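Week 6 handout: The phone screen

Most of you will meet your first employer through a fifteen-minute phone call, usually while holding groceries. Treat it as an interview. The recruiter does, even if they sound like they're eating lunch.

Before the call, reread the ad. Holmgren had 1,411 applicants for its March intake and rang 172 of them, so the person calling has a sheet, a pen and very little patience for "sorry, which job was this?"

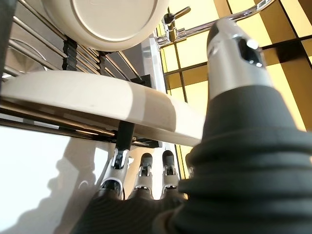

Metal finger joints and a dish.

Have two stories ready: one where you fixed something and one where you didn't. Keep each under 100 words. You will ramble anyway, so starting short limits the damage.

Salary comes up early. Give a range you could live on - the bottom number is the one they'll write down.

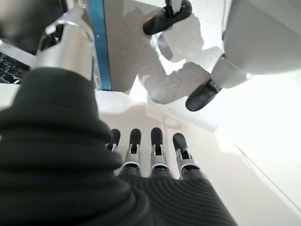
Robotic thumb with black sleeve, white surface.

If you're caught at a bad moment, ask to ring back and name a time. Then ring back at that time. A surprising share of my former students consider the second step optional.

Ask one question of your own. "What would I be doing in the first month?" has never offended anyone. "How soon can I take leave?" has a patchier record.
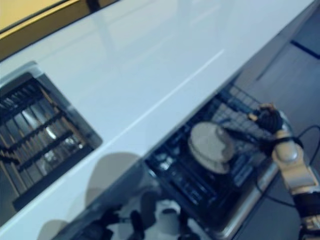
Emerson Rezende disagrees with me on the salary point and would sooner make the recruiter go first, on the grounds that they already know the budget. Try both in the role play and see which one makes you sweat.

Related handouts
Week 5: Cover letters without grovelling
Week 7: The panel at Brendmont
Referees and how to warn them

Comments
Lærke Vigfúsdóttir: Is the role play marked?
Emerson Rezende: Yes, out of 6.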